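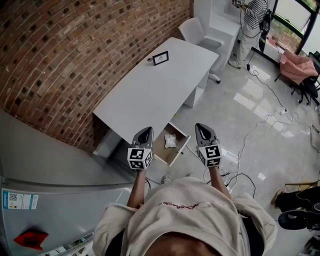

# 얕은 서랍을 옹호함

책상 서랍에 관한 논의는 대체로 용량에서 시작한다. 가구 카탈로그는 서랍의 깊이와 하중을 적고, 구매자는 큰 쪽을 고른다. 필자는 이 기준이 잘못되었다고 본다. 서랍의 성능은 담을 수 있는 양보다 꺼내는 데 걸리는 시간으로 평가해야 한다.

## 구겨진 휴지의 문제

흰 책상 아래로 밝은 색 나무 서랍이 열려 있고, 안에 구겨진 흰 휴지 또는 종이가 들어 있다. 흔한 상태다. 이런 물건은 보관 대상이 아니라 판단이 보류된 대상이다. 버릴지 둘지 정하지 않은 채 서랍을 닫으면 보류는 무기한 연장된다.

필자는 지난 8월 사무실을 옮기면서 서랍 14개의 내용물을 분류했다. 품목은 모두 83개였고, 그중 58개는 옮길 이유가 없었다. 다 쓴 볼펜, 규격이 맞지 않는 나사, 이미 해지한 서비스의 안내문, 그리고 휴지. 표본이 작아 일반화할 생각은 없다. 다만 깊은 서랍일수록 버릴 품목의 비율이 높았다는 점은 기록해 둔다. 깊이가 있으면 물건이 겹치고, 겹친 물건은 점검되지 않는다.

## 상판과 서랍의 분업

상판에는 매일 보는 것만 둔다. 흰 카드를 끼운 작은 검은 액자 하나 정도는 허용 범위에 든다. 액자는 면적을 적게 차지하고 위치가 바뀌지 않는다. 문제가 되는 것은 위치가 정해지지 않은 소품이다. 액자 옆에 놓인 작은 흰 물건 같은 것은 흰 상판 위에서 눈에 잘 띄지 않아 오래 방치되기 쉽다. 흰 책상을 쓰는 사람이라면 소품을 올려 둘 짙은 색 트레이를 하나 두는 편이 낫다.

Kai-wen Hsueh는 수납 안내서 『Limine』에서 모든 서랍에 칸막이를 넣으라고 권한다. 동의하지 않는다. 칸막이는 품목의 크기가 일정할 때만 효율이 있다. 필자는 Clollier의 조립식 칸막이를 두 달 썼는데, 칸의 폭이 자와 가위에 맞지 않아 결국 절반을 뺐다. 남긴 것은 앞쪽 칸 2개다. 앞 칸에는 필기구, 다음 칸에는 케이블을 넣고 뒤쪽은 비워 둔다. 빈 공간은 낭비라는 반론이 있으나, 물건을 옮겨 놓을 자리가 없으면 정리 작업 자체가 성립하지 않는다.

## 손잡이와 개폐 빈도

작고 어두운 손잡이는 밝은 나무 앞판에서 식별이 쉽다. 손잡이 없는 매립형이 깔끔해 보인다는 이유로 선호되지만, 손끝으로 홈을 찾아야 하는 서랍은 덜 열린다. 덜 열리는 서랍은 덜 정리된다. 외관상의 이득이 이 손실을 상쇄한다는 주장에는 아직 설득되지 않았다.

## 권장 절차

1. 서랍을 끝까지 연다. 반만 열고 하는 정리는 앞쪽만 정리한다.
2. 휴지와 포장재를 먼저 버린다.
3. 남은 품목을 상판에 모두 꺼낸다.
4. 한 달 안에 쓴 것만 되돌려 넣는다.
5. 나머지는 상자에 담고 날짜를 적는다.

상자의 보존 기한은 석 달로 한다. 필자의 상자는 지금 책상 밑에 있고, 기한은 다음 달에 끝난다.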